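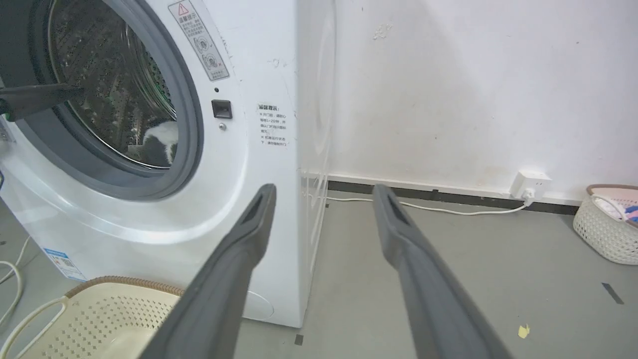 Front of the washer, with the door button and the two stickers

Washer came with Chinese stickers and no manual. Which lines matter, and where do I drain it?

Posted in Laundry and Cleaning by Muthu Raju, January 24, 2024

I moved into a ground floor apartment in Hillham in November and the washer was already there. It is a white front loader. The landlord lives in another city and does not have the manual. He said the previous tenant bought it and left it behind.

There is a warning sticker near the top of the front panel with a triangle on it, then Chinese text and two small round diagrams. To the right of that is another sticker with an orange heading and short lines marked with a small x. There is also a blue and white label low on the left of the front. I don't read Chinese. The black button beside the door opens it, so that part I worked out.

What I want to know:

What is the sticker with the orange heading for, and is it something I should keep on the machine?

At the bottom of the front there is a faint curved line. I think it is a cover for a filter but I can't find a handle on it and I don't want to crack it by prying in the wrong place.

The last few loads have come out wetter than they used to. I had a cotton load in on 40 on Sunday and it took two days to dry on the rack. The spin sounds normal for the first minute and then it slows down and speeds up again a few times. No error code that I noticed. I use liquid detergent, one cap for each load. Often I only wash one or two things at a time because I don't own that many clothes.

I can get a repair person from Dumgate but the visit alone is 100 dollars, so I would like to try the filter first.

Enditz
Helpful to 14 people

The orange heading says 温馨提示. It translates as something like "kind reminder" or "friendly tips" and you see it on all sorts of things in China, including elevators and restaurant walls. On an appliance it is where they put general advice for the user. The x marks in front of the lines most likely mean these are things not to do. I can't make out enough of the lines themselves from the picture to translate them for you. If you hold a phone translation app over the sticker in good light it should give you a usable version. Do the same with the triangle one, and read that one first. A triangle like that is a safety warning.

I would leave both on. They are not hurting anything and the next person may be able to read them. If you really want the tips sticker off, photograph it first, warm it with a hair dryer on low and peel from a corner. Leave the warning one.

Also point the app at the label low on the left. Look for a model number there or on any plate near the door. With a model number you can usually find a manual as a PDF, and often there is an English one if the same machine was exported.

Now the filter. The curved line is very likely the edge of the filter cover. A lot of these have a small slot or notch where you put a coin or flat screwdriver, and others you press on one side until they pop. Look along the edge with a flashlight before you force anything. Then:

Turn the machine off and unplug it. If the last wash was a hot one, let it sit for a few hours.

Put old towels on the floor and have a shallow dish ready. A baking dish is about the right height.

Open the cover. If there is a thin hose with a plug, pull it out over the dish, take the plug off and let the water run. You may have to empty the dish several times. Put the plug back.

Turn the big round filter counterclockwise slowly. If water starts coming, stop, let it run out, then go on.

Pull it out and rinse it. Feel inside the hole for coins, hair ties, pieces of tissue. Check that the little wheel at the back turns.

Screw it back in straight and tight. Run a rinse with no clothes and watch the floor.

Mine had a sock in it and a lot of gray sludge.

Pai
Helpful to 6 people

Agree on the filter, but I don't think that is your whole problem. Slowing down and speeding up again is what a front loader does when it can't balance the load. One or two items will do that, particularly something heavy like a sweatshirt or a bath towel. It lands on one side of the drum, the machine tries to spread it out, and after a few tries it gives up and spins at a low speed. Clothes come out wet and there may be no code.

Try it with a fuller load, or throw in a couple of towels with the single item. Run a spin by itself afterward and see if there is any difference. Check what spin speed is set too. Somebody may have turned it down.

Is the machine level? Push down on opposite corners. If it rocks, adjust the feet.

One full cap of detergent for two shirts is too much. Suds also get in the way of spinning. Use a third of that. And wipe out the fold in the rubber seal while you are there, things get stuck in it.

bought one of these used, same kind of sticker, never read it. works fine. just clean the filter

Muthu Raju

Thank you all. The app is a good idea and I will do the stickers tonight. I have towels but no baking dish so I will get one before I open the filter. I'll try the bigger load first.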